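December, bench 2, 4:30 pm

Carrying on from Dorota's page. The segmenter and I are no longer on speaking terms.

Symptom as before: planner gets a grasp pose, plans beautifully to it, and the pose is nonsense. Gus Mahmoud blamed the hand-eye calibration, as is his custom. Redid it anyway. Reprojection error is fine, better than last month's, so Gus owes me an afternoon.

Went through the Hostden logs instead. 286 grasp requests, 66 rejected by the planner as unreachable. Plotted the rejects by mask centroid and they weren't scattered at all, they were in a tidy clump at the bottom of the image, where our own fingers live. The self-mask in Ivon was built for the old finger model. New blades are a different shape, so a sliver of each one leaks through and gets offered up as an object. The arm has been trying to pick up itself. Full marks for initiative.

Fix, such as it is:
- regenerated self-mask from the current finger mesh, dilated 8 px
- colour gate now runs after the self-mask (was before, no idea why, the commit message says "tidy")
- planner rejects get logged with the mask attached, so the next person doesn't have to spend their afternoon guessing

Replayed the 66 rejects offline: no finger masks left. Also reran 30 of the good ones to make sure I hadn't bitten a chunk out of anything real. Centroids unchanged to the pixel.

Shadow handling is still a bodge. The threshold is one number in a config file called ferreira_final2.yaml and I would like whoever named it to come forward. Dorota Kaczorowski wants it moved to the Trumisari params server with everything else. Agreed, after the live runs.

Live runs start with the yellow cube, one object, fingers open, pose estimate only. 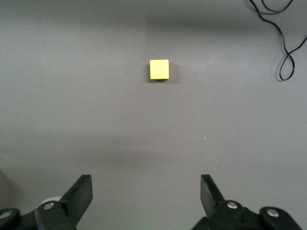 No closing on anything until the estimate holds still for a full 30 frames. If it does, Gus gets to pick the next object, and he is not allowed to pick the clear one.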